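Chapter 5
Inside the Case

Take the side off a desktop computer and a whole small town comes into view! Power arrives in one corner, cables carry it across to the drives and the motherboard, and everything has its own address. 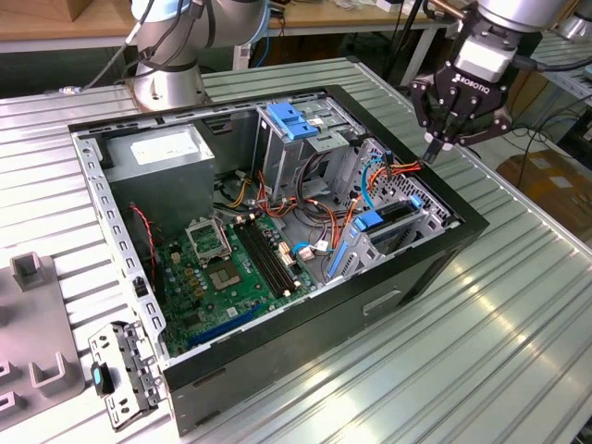 We shall start with the motherboard, the board that every other part talks to – and with the socket where the processor sits. Have a pencil ready, as you will be drawing your own map of the cables before we reach page 200.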